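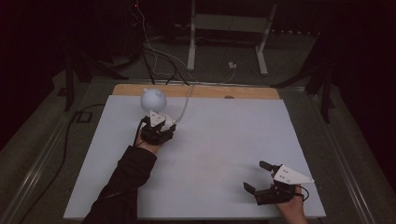
28 July 2026

Button order for Clivdale, second day. They want 485 of the round pins with the bar magnet back, plus a small lot of square ones for their front desk staff. Paper is the coated stock from Hosoda, same as the spring job, but a new carton. Opened it this morning.

First sheet off the printer looked fine on screen and too dark on paper. The Clivdale green went nearly black in the border. Ilham Abdelaziz had saved the old color profile under the customer name and not the paper name, so it took a while to find. Reprinted with that one and the green is right. I have renamed the file so it starts with Hosoda. Please leave it that way.

Cutting. The round cutter is leaving a whisker on one side again, always the same side. Turned the blade and it moved with the blade, so the blade is worn and the bed is fine. Swapped in the last new one. We need to order more, and I'd like to try the ones Turarico sells, as the shank looks the same in their drawing. I will write to them for one sample before we buy a pack.

Pressing. Ran 33 as a first batch and went through them one at a time. 19 were clean. Four had the artwork turned far enough that the logo looked crooked against the magnet. The rest had a small wrinkle in the film near the rim. The crooked ones are my doing, I was lining up by eye from the wrong side of the press. Put a strip of tape on the lower die with a pencil line at the top, and after that they came out straight.

The wrinkles took longer. Things tried, in order:

More pressure on the second stroke. No change, and one shell got a flat spot.

Slower first stroke. Maybe a little better, hard to say.

Film from the old roll. Wrinkles gone on every piece I tried.

Film from the new roll again. Wrinkles back.

So it is the film. The new roll from Bireo feels stiffer when you fold a corner, and it has a curl that the old one never had. Chiyo Imai thinks it was stored standing up somewhere cold, but it's July, so I don't know. She is going to call Bireo and ask if they changed anything. There is enough of the old roll to finish Clivdale if we are careful, so the new roll goes back on the shelf with a note on it. Don't use it for customer work until we hear.

Magnets. Bar magnets are going on with the adhesive pads that come with them. Pressed a few onto backs and left them under the weight over lunch. Pulled at them afterward with the hook and they held. One came off clean with the pad still on the magnet, and the plastic under it felt greasy – probably hand lotion or oil from the press handle. Wiped the back with alcohol, let it dry, stuck it again, held fine. From now on wipe the backs before the magnet goes on, the whole tray at once.

Checked hold through cloth too, as Clivdale's people wear them over a fleece in the winter. Through a cotton shirt no trouble at all. Through a folded fleece the round one slides down if you brush against it. The double magnet would solve that but they have already approved the price on the single. Ilham will mention it to them and let them decide. If they want to change, it should be before we stick the rest.

Square ones: did not get to these. The corner folds need the other die set and I did not want to change over with the round ones half done. The artwork has text very close to the edge, closer than I would like. On the December job we lost the tails of two letters around the side and the customer noticed. Asked Ilham to get the text pulled in before we print.

Bags: plenty of the small ones. Labels for the cartons are printed and in the tray by the scale.

For tomorrow:
Finish pressing the round ones on old film
Wipe backs, magnets, weight overnight
Change over to the square die
Chiyo to call Bireo
Blade sample from Turarico
Clean the press handle properly, it is filthy

Rejects are in the gray bin under the bench. Don't throw them out yet, I want to pull the shells apart and see if the backs can be used for testing pads.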